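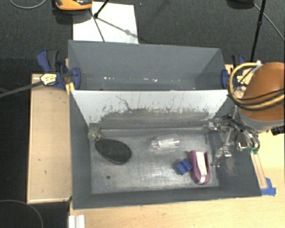

plainsong_pete wrote:
I'd push back on the part where you say the all-night vigil at Dirncombe is "basically a survival" from before the Reformation. My grandmother's people were from two villages over and she always said it was started up again by a curate who had read too many novels. There's a gap in the parish records you could drive a bus through.

saltmarsh77 wrote:
Okay, fair, I was sloppy with "survival." What I meant is that folks there talk about it as if it never stopped, and I find that more interesting than the dates. I went in February and stayed until 4 a.m. (my knees are still mad at me) and the lady next to me told me her family had kept the same pew for the vigil for 100 years. Maybe so, maybe no. She believed it, and she had brought a cushion.

oddfellow_b wrote:
Which pew? There was a big fight over the pews when they took out the north row.

saltmarsh77 wrote:
Left side near the font. I didn't hear about any fight, tell me more!!

oddfellow_b wrote:
Long story. Malinowski has a few pages on it in the old pamphlet, the green one, not the reprint. The reprint drops the whole chapter on candles too.

quiet_hours wrote:
Can I ask a dumb question, do they still pass the bread around at midnight? We did something like that at my childhood church, Polish parish, but it was Christmas Eve and it was a wafer and you had to make up with whoever you were mad at. I hated it when I was 15 and now I kind of miss it.

saltmarsh77 wrote:
Not dumb! Yes, bread, but no making up with anybody, you just take a piece and hand it along without talking. There were 20 of us by then, a lot of people go home after the first set of psalms.

plainsong_pete wrote:
And the bread part is new. I'll die on this hill. It isn't in anything written before the war.

oddfellow_b wrote:
Not written down doesn't mean not done, Pete. Half of what my family does at Easter isn't written anywhere.

plainsong_pete wrote:
Sure, but then you can claim anything is old. I'm not saying it's bad! I like the bread. I just want one letter, one diary, something.

quiet_hours wrote:
Thanks both. Does the green pamphlet ever turn up for sale?

oddfellow_b wrote:
Once in a while. I can scan the pew pages for you when I get home tonight, message me.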